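Passive repeater (telephony)

A passive repeater, also called a passive reflector or, by people who have had to pay for one, a billboard, is a device that redirects a radio signal without adding any power to it. It has no amplifier, no electricity supply and no moving parts. In mobile telephony the term covers two rather different arrangements: a large flat surface on a hillside that bounces a signal into a valley, and a pair of aerials joined back to back by a length of cable, one outside a building and one inside it. The second kind is sold to householders, and most of the arguments are about the second kind.

Principle

Radio waves at the frequencies used by mobile networks lose strength quickly with distance and dislike thick stone, foil-backed insulation and metal-coated window glass. An active booster gets round this by receiving the signal, amplifying it and sending it out again. A passive repeater does only the first and last of these. The outdoor aerial collects what signal there is, the cable carries it through the wall (losing a fair part of it on the way), and the indoor aerial releases the remainder into the room.

The result can never be stronger than what was collected outside. It can, however, be stronger than what was getting through the wall unaided, and the whole case for the device rests on that gap. Where the signal outside is excellent and the wall is dreadful, a short cable and a decent outdoor aerial may give a usable call within a pace or two of the indoor unit. Where the signal outside is poor, the owner has bought two aerials and a hole.

History

Hillside reflectors were used on fixed radio links long before anyone carried a telephone in a pocket. The domestic version followed the spread of car phones, when drivers fitted an aerial to the rear window and joined it through the glass to a handset that would otherwise have sulked behind the metal bodywork. It was a short step from car to cottage.

One of the better documented domestic models was the Prindel, made by the small firm of Clernetti and named, according to the company, after nothing in particular. It was designed by Benedetta Russo, an aerial engineer who had worked on links between lighthouses and who regarded indoor reception as a mild form of the same problem. The original Prindel consisted of a directional outdoor aerial, a fixed length of low-loss cable and a flat indoor panel meant to be stood on a shelf. The cable could not be extended. Russo was firm on this point, and the instruction booklet says so on 2 separate pages. Customers extended it anyway, and the returns department learned to ask about it first.

A later model, the Prindel Messina, replaced the shelf panel with one that could be fixed to the ceiling. Sales came to 1,097 units, a figure the firm printed in its catalogue with what looks like pride.

Regulation

Since a passive repeater amplifies nothing, it is often treated more gently than an active booster, which can interfere with a network if badly made or badly placed. The rules differ from country to country, and a device that may be freely sold in one place may need permission in another. Sellers sometimes describe passive models as "licence-free worldwide", a phrase that should be read in the same spirit as "one size fits all".

Testing

Comparing passive repeaters is harder than it sounds. Signal strength in a room changes with the weather, the number of people using the network and the position of whoever is holding the phone. A common method is to take readings at fixed points with the repeater connected, disconnect it, and take them again, repeating the exercise until either the averages settle or the tester does. 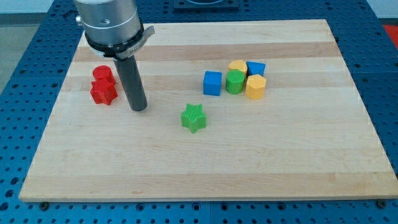 The engineer Ludmila Vaněk proposed a stricter procedure, known as the Canix test after the disused cold store in which she first carried it out. The phone is left on a stand, the tester leaves the room, and readings are logged without a human body in the way. Under the Canix test several well-reviewed kits showed no improvement at all beyond arm's length. Makers objected that customers do not generally leave the room to make a call. Vaněk replied that some of them had been doing so for years, and that this was why they had bought the thing.

Decline

Calling over a home broadband connection has removed much of the need for passive repeaters in houses. They survive in cellars, lift lobbies, boats and holiday cottages with walls of heroic thickness, and among owners who prefer a device that cannot be switched off by accident. Clernetti withdrew the Messina on 2 September 2020 but continues to supply brackets.

See also

Active signal booster
Aerial gain
Cable loss
Leaky feeder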